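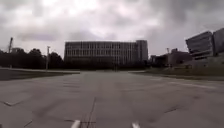
Prallville - Singer Heloísa Rangel has called off the remaining 9 dates of her winter tour after doctors found swelling on her vocal cords, her management company Trimora said in a statement.

The decision takes effect at once and covers all shows through the end of the current leg, including 2 nights at the Tejada hall, both of which had sold out. The hall has 2599 seats in its concert layout.

According to the statement, Rangel reported a loss of range during a sound check and was examined by a throat specialist the same evening. The exam showed swelling along the edge of both cords. No bleeding was found. Surgery is not planned at this time.

She has been told not to sing for 77 days and to limit speech during the first part of that period. A second exam will be held before she returns to rehearsal. Trimora did not name the clinic or the specialist.

The singer had performed the opening dates of the tour without changes to the set list. At the most recent show, two songs were played in a lower key and the encore was shortened. The company confirmed that the key changes were made at her request but said they were not linked to a diagnosis at the time.

Tickets bought through the official seller will be refunded in full to the card used for the purchase, including service fees. Buyers do not need to file a claim. Paper tickets bought at a box office must be returned to the same box office with the receipt. Parking and hotel packages are handled by the firms that sold them, and their own terms apply.
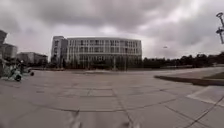

Trimora said it is in talks with the venues about new dates, with October named as the earliest possible month. Tickets for the canceled shows will not carry over. Refunded buyers will get an access code by email for an early sale, valid for the same number of seats as the first order.

The tour supports the album "Grurau," which Rangel recorded with a small string section and a live rhythm track. Most of the songs sit in the upper part of her range, and the live set ran without a break. A concert recording made earlier in the tour is being mixed, and its release schedule has not changed. The vocal parts were finished before the exam, and no new studio work is needed.

The touring band and crew will be paid under their contracts for the canceled dates, the company said. Stage equipment is being moved to storage. The opening act's slots on the tour are also canceled.

Rangel did not comment beyond the statement, which was dated 2018-01-22. Trimora said the next update will follow the second exam.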